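Toy Sorting and Tidying: Your Questions Answered

4 min read

These are the questions we get most at the Nurnum toy library, from families who borrow from us and from people dropping off small toys at the Muncombe branch. Last updated 6 Jul 2020. 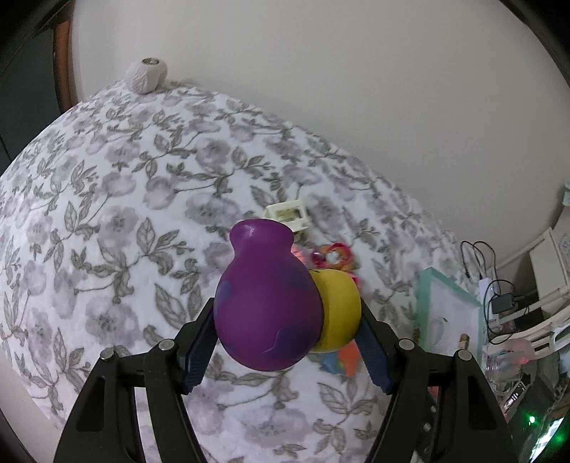 Most of them are about small plastic pieces: the pretend food, the doll's house bits, the little vases and pots and frames that end up at the bottom of every tub.

Where should I sort a mixed tub?

Tip it out on a bed. A bed is the right height for an adult, nothing rolls far, and you can gather up the sheet at the end and pour whatever is left back into the tub. The floor works too, but your knees will notice. If you use the kitchen table, put a towel down first or the round pieces will go straight off the side.

Does it matter what sheet I use?

A plain one makes small pieces easier to spot. A floral or patterned sheet is fine for anything bigger than a thumb. Use a fitted sheet that is still on the mattress and it won't bunch up while you work.

What order do you sort in?

We pull the big pieces first, then anything that obviously belongs to a set, then the rest. Don't start with colour. A purple pot and a yellow pot may well be from the same kitchen set, and sorting by colour splits them up before you've seen that they match.

How many piles should I have?

3 is enough for most homes: keep, pass on, rubbish. We use 4, with an extra one for pieces we can't identify. The unidentified pile goes in a labelled bag and gets checked again in November, when most of our sets come back for stocktake.

I've found a piece and have no idea what it is. Can I bring it in?

Yes. Put it in a zip bag with your member number on it. Open plastic frames with a leg or a peg on one side are the usual mystery - they can be part of a doll's house window, a shop counter, a swing or a stand for something else. If we can match it, it goes back in its set. If we can't, it stays in the bag until the next check.

How do I wash small plastic toys?

Warm water, a squirt of dishwashing liquid and an old toothbrush. Do narrow necks and rims with a cotton bud. Shake out anything hollow and stand it upside down on a rack overnight. Vase and bottle shapes hold water for longer than you'd expect, and mould inside a closed toy can't be fixed.

Can they go in the dishwasher?

Some can. Top rack, low temperature, in a mesh bag. We don't put anything with stickers, metal parts or a painted finish through.

A toy has darker patches on it. Is it dirty or faded?

Wash it first and look again in daylight. Some plastics are made with two shades swirled together and will never come up one even colour. If a patch feels sticky, try a little cooking oil on a cloth and then wash it again. Sun fading can't be reversed, and we still accept faded toys if they're sound.

What about cracks?

Run a fingernail along the line. If the nail catches, treat it as a crack and put the toy in the rubbish pile. Mould lines from the factory usually run evenly around the toy or straight down the side.

Are small pieces safe for under-threes?

Assume they aren't. Keep anything that might fit in a small child's mouth in a tub with a clip lid, up high. Our Trivusow tubs are for ages three and up and the label says so on the lid.

Which tubs do you use?

Shallow ones. Deep tubs mean the children tip the lot out to find one thing. We mark each tub with a number and a short list of what's in it. The Bolger Street shelves currently hold tubs 1 to 31.

How long can I borrow a tub?

Three weeks, with one renewal if no other family is waiting.

What happens if I lose a piece?

Tell us when you return the tub. There's no charge for a single small piece. If it turns up later under the couch, drop it in the returns box, even if it's months later.

Do you take donations?

Yes, washed and dry please, at the Muncombe counter during opening hours. We can't take soft toys, battery toys or anything with magnets. Large donations need to be booked in - write to PO Box 494, Nurnum, and tell us what you have.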